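Crates, Baskets and Other Persuasion: The Produce Corner at Geltberg

Agnes Skinner sent me to look at the new produce layout at the Geltberg store, and I went in doubting it. I have seen a lot of grocery remodels. Most of them take the same peppers, put them in something wooden, and expect you to feel you've been to a farm. Sarkero, the design firm on this one, calls the style "market honest." I'd like to know what the dishonest version was.

Still, I spent almost 2 hours there one November morning, and a few things held up better than I expected. The notes go in the order I came across them.

The entrance
A chalkboard with the week's specials. The lettering is very good, so good that I suspect it won't be changed weekly. We'll see in the spring.

The floor
Gray, with a wood pattern. I don't love floors that pretend, but this one hides scuffs and doesn't fight with the crates. Agnes Forsyth, who runs the department, wanted plain concrete and lost that argument.

The tiered crates

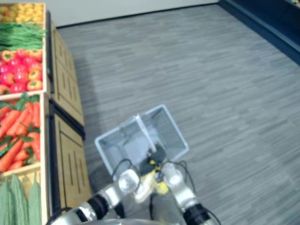 Peppers, long green beans and small yellow fruit in the stacked crates, with one of the see-through baskets.

I'll give them the peppers. Red with a few yellow-orange ones mixed in is an old trick, and it works on me every time. The beans laid lengthwise look generous, though I wonder who straightens them at 5 in the afternoon.

What I'm less sure of is the depth. Light wood crates look full when they're full. Half sold, they can look like a yard sale, and the whole plan depends on somebody topping them up. The old sloped shelves were ugly but forgiving.

The baskets
Yakubu supplied 300 of them, pale and translucent with mesh-patterned sides and a folding handle. The sales sheet claims shoppers buy more when they can see what they've picked up. Maybe. I can see into my cart at home improvement stores too, and it mostly makes me put things back.

The scale by the herbs
A Dustero hanging scale, mostly for show, since everything gets weighed again at the register. Kids like it. I watched one man weigh the same onion twice and leave without it.

The store plans to keep this layout for 12 months before deciding on the other locations. I'd wait for the August heat, when the crates get their real test.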